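The drinks fridge, part two

Hello again, and a happy Thursday, June 26, 2025 to everybody at Kanside who reads these to the end. I'm told there are more of you than I thought, which is lovely and slightly alarming. The garden-side blinds are still stuck halfway, Telma Quiroga is still after a spare desk lamp for the corner by the stairs, and I have been asked for more on the mini fridge. So, more on the mini fridge!

If you missed the February newsletter, the short version is that we used to share one big fridge upstairs with the pottery people, and drinks went in at one end and came out at the other with clay on them. Renata Ibarra found us a small white one, second-hand, and we stood it on the wooden floor by the brick wall where the coat rail used to be. I was against this. I liked the coat rail. I have since come round completely, and I now walk past that fridge several times a day for no good reason other than to see what's in it.

What I want to talk about is how we fill it, as I've had three separate conversations on the subject in a fortnight and I'd like to have just one more, with all of you at once, and then go back to writing about cake.

A mini fridge is a funny thing to load. You open the door and think, well, there's loads of room in there, and then you put in a couple of bottles and one of them won't stand up. Ours has a single wire shelf across the middle, so you've got an upstairs and a downstairs, and that's your lot. When we first had it I put everything in by height, tallest at the back, like a school photo, and it looked splendid until somebody wanted the one at the back. Out came the whole school. Lorenz Bühler did this twice in one lunch hour and then came to find me at my desk, holding a carton, to ask very politely whether I'd ever used a fridge before.
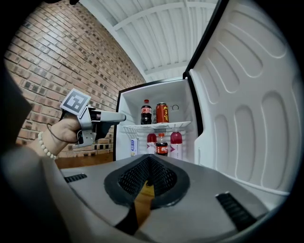
So now I go by a much looser system, and I think it works. Small bottles of cola and cans can go on the top shelf, where you can grab them without bending down very far. Taller bottles and cartons go underneath, side by side, with their labels facing the door. If there's a small cola left over when the top is getting busy, it can go in front of something taller down below and nobody's view is ruined. That's it! You don't need a diagram. (Emiliano Rivadeneira offered to draw one. I have seen Emiliano's diagrams, and I said thank you but no.)

Labels to the front really does matter, by the way, and I will go on about it until I retire. Two red drinks standing next to each other look very much alike from the back, and I have poured myself a large glass of the wrong one and had to drink it with a straight face because Renata was watching.

Cans deserve a word as well. I'm very fond of the tall red and gold sort with the Chinese writing on, partly for what's inside and partly because they cheer the whole shelf up. I can't read a word of it. Nerea Vidal can, a bit, and has promised to teach me enough to order one properly, though so far we've only got as far as "hello" and "cold". What I've learned on my own is that a tall can likes to stand up, and likes to have a bit of space on one side for your fingers. Wedge it in between two bottles and you end up pinching it out by the rim, and then the bottles go over like skittles, and then I hear the noise from the other end of the building and come running.

Wire shelves make that worse, I think. Anything with a narrow bottom can get a foot between the bars and lean, and once one thing leans on its neighbour the whole row starts to look tired. I did look into buying a little tray to go on top. I went as far as measuring up with a bit of string, and then I lost the string. If anyone has a flat tray that might do, please bring it in and we'll try it for a week.

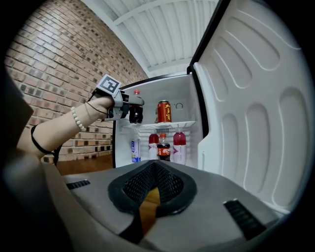
Taking things out is the other half of it, and I'd like to put in a plea for the straight pull. Get hold of the bottle high up, lift it just clear of the shelf and bring it directly towards you. The trouble comes from sliding things sideways to get a better look, or from reaching over the front row with your elbow up. I do it myself when I'm in a rush. I also open the door only a little way, as if I were sneaking up on it, and then can't get my hand out again with a drink in it. Open it wide! You'll be finished sooner and the cold won't have time to notice.

A few people have asked about the dial on the back wall. Please leave it where it is. I turned it up as far as it would go during the warm spell, feeling very clever, and we had a carton with a lump of ice in it the next morning. Telma put it back to the middle and it's been fine since. If your drink isn't cold enough, it probably hasn't been in there long enough, and the answer to that is a biscuit and a bit of patience.

As for topping up, whoever takes the last of something puts a new one in from the cupboard under the sink. Put it wherever there's a gap on the right shelf. I don't mind at all if the gap isn't the one I would have picked (I mind a tiny bit). Open bottles should have your initials on the lid, and open cartons shouldn't go back in on their side, however sure you are about the cap. Lorenz was very sure about the cap. We had 6 sheets of kitchen roll down and I was still finding sticky bits under the shelf two days later.

Requests for the next shop go on the pad by the kettle, and I'll be going on Monday after lunch. At the moment it says "more red", in handwriting I don't recognise, so if that was you, come and tell me which red.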